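## Storing short red bars in an open bin: sort first, or leave as they fall?

**Marlene Rathjen**

Our department keeps short lengths of red bar stock in open-topped gray bins. Staff currently place the pieces in whichever direction is convenient. A colleague from the Medano site has asked that all bars be laid parallel before a bin is released. We handle 459 pieces in a normal month, and I would like to know whether the additional work is justified. The bins stand on cardboard to protect the surface underneath.

**Klinhom**

Parallel placement is advisable when a bin is to be filled to capacity. Bars laid at different angles take up more room, and the upper pieces may shift when the bin is lifted. For bins holding only a few pieces, our own procedure does not require sorting. We ask only that no bar project above the rim.

Please also confirm that the cardboard lies flat and extends past the bin on all sides. We replace ours every 30 days.

**Sastport**

We leave them as they fall. No complaints so far. 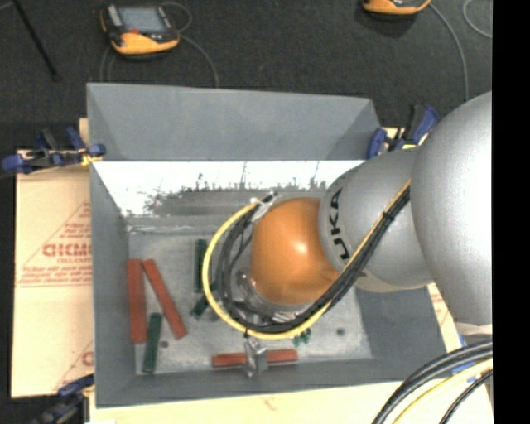

Should your Medano colleague insist, a divider would be quicker than straightening each bar by hand. Ours were cut from scrap board in one afternoon in June. Pieces resting against a side wall are sometimes awkward to grasp, so I would keep the divider a finger's width away from the wall. Measure the inside of the bin at the bottom, as many models taper.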